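# After the Summit, the Public Deserves One Record

April 2022

When heads of government meet behind closed doors, each delegation goes home with its own account. The leaders' meeting at Irkbridge followed that custom closely. One government announced a firm commitment on shared border inspections. Its neighbor, describing the same session, spoke of a useful exchange of views. Citizens of both countries were left to choose between the two versions according to which leader they already trusted.

The Hurkside Forum has long held that private talks have a proper place in foreign relations. Leaders must be able to test an idea without seeing it in a headline an hour later. A concession offered in confidence is often the first step toward a treaty, and few would be offered at all if every sentence were broadcast. We do not ask for cameras in the negotiating room.

We do ask for an agreed summary. The final statement from Irkbridge ran to 63 paragraphs, and only 2 of them dealt with border inspections, the subject that had filled the news for weeks beforehand. Neither paragraph named a date, a budget or a responsible ministry. The verb used in both was "explore." A reader who wished to know whether anything had been decided would have learned more from the seating plan.

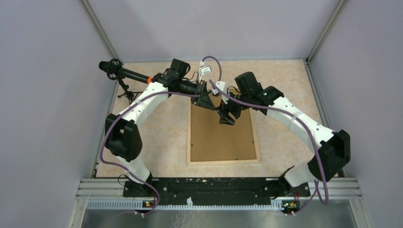
Defenders of the present system say that vague language keeps the peace. A precise text, they argue, forces governments to admit disagreement in public, and public disagreement hardens. There is some truth in this, and the history of failed conferences supports it. But the disagreement over Irkbridge became public anyway. It came out through competing press briefings, with each side accusing the other of bad faith, and it was worse for having been hidden in the official text.

A better practice is available. The host government should publish, within 80 hours of the close of a summit, a short record listing the decisions taken, the matters left open, and any formal reservation by a participant. Every delegation would review the text before release. A government that disputed an entry could attach a note of its own, and the note would be published alongside it. Such a record would not reveal who said what to whom, and it would leave the confidence of the room intact.

Legislatures also have a part to play. A parliament asked to fund an agreement should be shown the agreement. Too often members are handed a communiqué and told that the details will follow. The members should decline to vote until they do.

The next meeting is planned for December, and the host has not yet settled its procedures. There is time to include a common record in the arrangements, and the cost would be small. The Forum has written to each of the participating foreign ministries with a draft text and will publish any replies it receives.

*Issued by the Hurkside Forum on Foreign Relations. Reprinting is permitted with acknowledgment.*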